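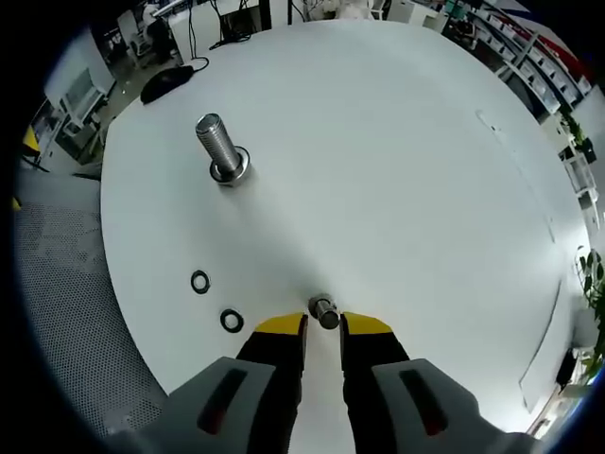

Diary / Music and Listening

17 November 2018

I slept badly, and I blame the slow movement. Last night was our concert with the Wenimham choir, my second season among the tenors, and the melody still goes in circles in my head this morning.

We sang for 473 people. Gregor Semple told us the number afterwards with great pride, as the hall holds much more and in May we had only the front rows. I was placed between Ewan Tosh and Donnie Lindsay, who both sing very surely, so I could lean on them in the fugue. Still I came in early once, on page 50, in a place where all the others breathe. Donnie did not turn his head. I am grateful to him for that.

What I want to write down is the silence after the last chord. At home, in my father's town, people begin to clap before the singer has closed his mouth, and it is meant as love. Last night they waited – I think they waited longer than I can hold my breath – and I did not know if they were moved or only polite. Kadir Coşkun, who sat in the balcony, says it was the first. He also says the altos were too loud, and I agree with him.

I must learn the German text properly before the next rehearsal. I sing the vowels well enough, but I do not know what I am asking for in the second verse. Ewan has promised me his old score with the translation written in pencil.

My throat is sore today. Tea, and no singing until evening.

Filed under: choir, concerts, daily notes
2 comments | Share
© Gadisa Woldemariam | Contact | Back to top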